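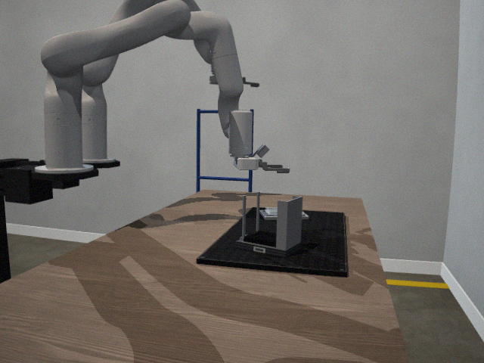
Setting up the Bilis two-arm cell in Plokar

If you have only ever loaded a single arm in Plokar, the two-arm Bilis cell is a lovely next step. You get a pair of arms sharing one platform, a long table, a breadboard with a fixture on it, and a great deal of room to get things wrong without bending any metal! I've rebuilt this cell more times than I'd like to admit, and the order below is the one I've settled on.

You will need the Bilis scene pack, a working copy of Plokar, and the Rudmont fixture set (it's a separate download, easily missed). Unpack the fixture set into the same folder as the scene pack before you start the program. If you do it afterwards, the fixture loads as a grey cube and you have to restart.

1. Place the platform first

Open the empty room and drop in the mounting platform before anything else. Everything else takes its position from it, so lock it as soon as it's where you want it. The padlock is in the left-hand tree, next to the item's name.

Now bring in the table. Slide it up beside the platform and check from directly above. The measurement I use is 700 mm from the centre of the front flange to the nearest edge of the breadboard, which keeps the elbow nicely bent when the gripper is over the fixture. Go much closer and the forearm starts to fold back on itself. Go further away and the arm stretches out nearly straight, and then small moves at the end need big, ugly swings at the shoulder.

2. Add the arms, one at a time

Load the front arm, snap it to its flange and send it to the home pose. Then load the rear one. It's tempting to duplicate the first arm and drag the copy across, but the copy keeps the first arm's joint names and Plokar will quite happily send both of them the same commands. It looks like synchronised swimming and it is very funny once.

Give each arm its own prefix. I use "front" and "rear" because left and right swap over the moment you orbit the view.

With both arms loaded, press play and leave them alone for 2000 steps. You're watching for sag. A healthy arm settles by a hair and stays put. If one of them keeps creeping downwards, the gravity setting on that arm hasn't been carried across -- open its properties, tick it again and reload.

3. Fix the breadboard and fixture

Lay the breadboard flat on the table and turn on grid snapping, then set the fixture on it. The pins and the upright side panel need clear space around them, so try the fixture at the angle you think you want and then swing the gripper past it slowly. You may find a few degrees of turn makes the approach far easier. I've run it square to the board and I've run it turned, and both work as long as you record the pose afterwards (right-click, Store as reference).

Switch the collision shape for the fixture from "hull" to "parts". This one setting caught me out for an entire evening. With a hull, Plokar wraps the pins, base and panel in one invisible lump, and the gripper bounces off thin air.

4. Teach the plate pick

Now for the fun bit. Choose the front arm, open the teach panel and jog the gripper down to the height of the plate. Come in along the finger direction, slowly, with the fingers open wider than you think you need. I leave 14 mm of clearance in total across the opening. Save three poses for each pick: one well back, one just short of the plate, and the grip pose itself.

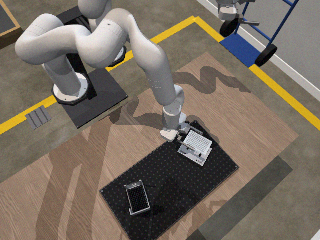 Speed matters less than people expect. I run the long moves at 70 per cent and drop right down for the last stretch. If the plate twitches when the fingers close, one finger is getting there first, so nudge the grip pose sideways a touch and try again. If it slides through the fingers, raise the friction on the pads before you raise the grip force. High force on a thin plate makes the contact solver jittery, and you'll see the plate start to buzz.

Do the same for the place pose. Save it with the plate held, and take your height from the underside of the plate. Then open the fingers and retreat straight back along the way you came in. Lifting away too early is the commonest cause of a knocked rack in this cell, and it's such a satisfying fix when the retreat finally runs clean!

5. Keep the arms out of each other's way

The two arms stand close together, so their upper links share a lot of air. Turn on arm-to-arm checking under Cell > Limits, and then do this little routine:

Send the rear arm to its waiting pose.
Run the front arm through its whole pick and place at low speed.
Swap them over and run it again.
Run both together with the pause-on-contact box ticked.

When Plokar pauses, look at the wrist first and the elbow second. It's usually the elbow. Raising the waiting pose clears most of these, and you can do it by changing the shoulder joint alone. 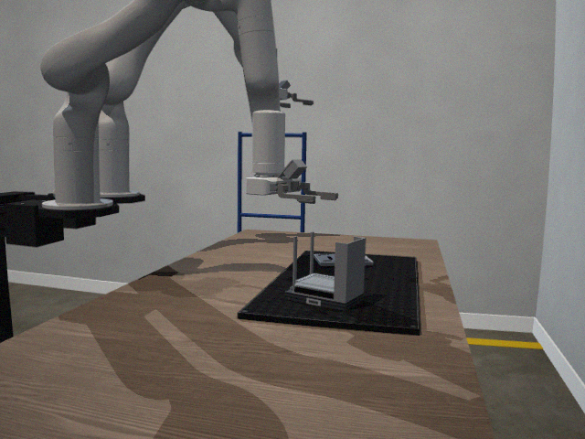 Gripper open above the fixture, seen with both arms on the platform.

6. Check it from more than one view

Save a few camera views as presets. A low one along the table is good for judging finger height, and a high one across the board is good for spotting things that have drifted off the grid. I keep the room shadows on for this, even though they slow the playback a little. A gripper's shadow on the tabletop tells you a lot about height that the bare model doesn't.

Looking after the cell

Plokar saves the reference poses in a separate file from the scene, so back up both. After any update to the Bilis pack, open the cell, press play and do the sag check again before you trust the old poses. Kälin's add-on for comparing two saved scenes is worth having here. It lists every item that has moved, however slightly, and it once showed me a breadboard I'd nudged by accident while trying to click on the table behind it.

If the fixture label turns up as a black square, clear the texture cache and reload. If an arm loads but won't jog, look at its prefix: a stray space at the end is enough to break it.

Next on my list is a proper handover between the front and rear grippers, which needs a second set of grip poses and a bit more patience with the limits. I've got the approach working -- the release still needs tidying up.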